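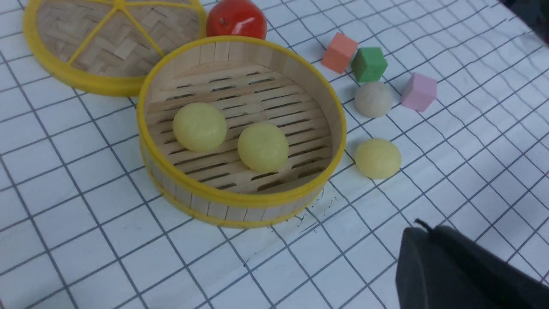 The Steamer Basket Comes to the Play Table
By Flurina Stöckli

When I first came to the town of Allemmont I did not expect to learn something about dumplings there, and still less about dumplings that cannot be eaten. But in a narrow shop behind the station, with the name Pimden painted over the door, one whole wall is given to play food, and the owner, Theresia Tanner, sells more steamer baskets than toy cookers.

"The cooker is a big thing and the child stands in front of it," she told me. "The basket is small. The child carries it under the arm and the restaurant is wherever she sits down."

I have thought about this sentence often since I bought a basket for my own two nephews. It is a round one, with slatted sides, and it sits now on a low shelf in my kitchen, between the flour and the real pans. The boys go to it before they take off their shoes.

What makes a good play steamer? I asked this to several people, and they did not agree. Mrs Tanner looks first at the floor of the basket. She likes narrow slats with dark gaps between them, as in a real one, so that a child who has seen dumplings cooked will recognise the place where the steam comes up. A closed bottom is easier to clean, she admits, but then it is only a bowl.

Driss Ashour, who repairs baskets and cane chairs in the next street, looks at the lid. He took one from the shelf and turned it in his hands for a long time before he spoke. A lid with a herringbone weave pleases him very much. It is an old pattern, he explained, each strip passing over two and under two, and it keeps flat if the weaver is patient. He does not care for painted rims, but he allows that bright yellow is cheerful, and that one finds a yellow thing quickly under a sofa.

And then there is the filling. In the cheaper sets the dumplings are hard and shiny, and they make a terrible noise on a wooden floor. The better ones are soft to look at, without shine and not perfectly even, so that no two seem to come from the same machine. A plain pale ball is enough for most children under five. The older ones want folds. They know that a bun has a pattern on its top, and they will ask why yours has none.
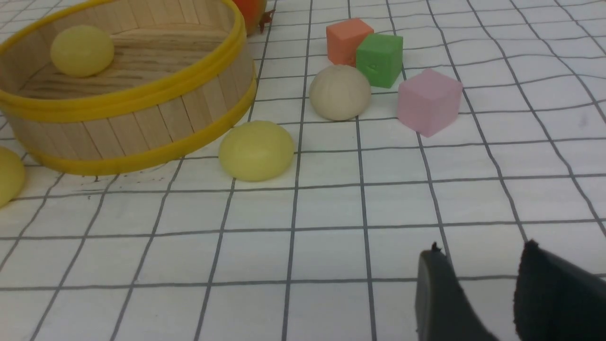 A bun with fine pleats keeps company with its plainer yellow neighbours.

My elder nephew has made strict rules about this. Plain balls are for guests. The pleated bun is for the cook, and it must never be served first. If a guest asks for it, he is offered a tomato.

The tomato is a small puzzle, by the way. Hardly any real steamer contains one, yet children put it near the basket every time. Valdemar Bundgaard, who has taught in the nursery class at Hirkoreck for 23 years, believes it is a question of colour. Beside so much pale dough a child wants one thing that is red. In his classroom the tomato has been soup, a doorbell and a sleeping cat, and in January it was the sun for a whole week.

He also mixes the food with ordinary building cubes, and this I found a very good idea. A cube has no fixed meaning. An orange one may be a piece of cheese or carrot, a green one is spinach or a parcel, and a pink one is nearly always cake. "If all the food is perfect, they only serve it," he said. "If something is missing, they must cook."

He gives them a plain white surface to work on, wiped and without a cloth. I tried the same at home and I was surprised how much calmer the game became. With a patterned cloth the small pieces disappear, and then somebody cries.

A few practical words for those who wish to buy. Put your hand inside the basket and feel along the slats for splinters. Press the bands at the top and the bottom, which should not move. Wipe it with a damp cloth and never leave it in water, even if the child insists that it is a real one. My basket cost 47 francs with the lid and the filling, and Mrs Tanner sells the dumplings separately too, as they are always the first thing to be lost.

On my last visit to the shop a girl had taken everything out of the display basket and was putting it back, one ball at a time, with great attention. Her father looked at his watch. She told him that it was not ready yet, and he sat down on the step to wait.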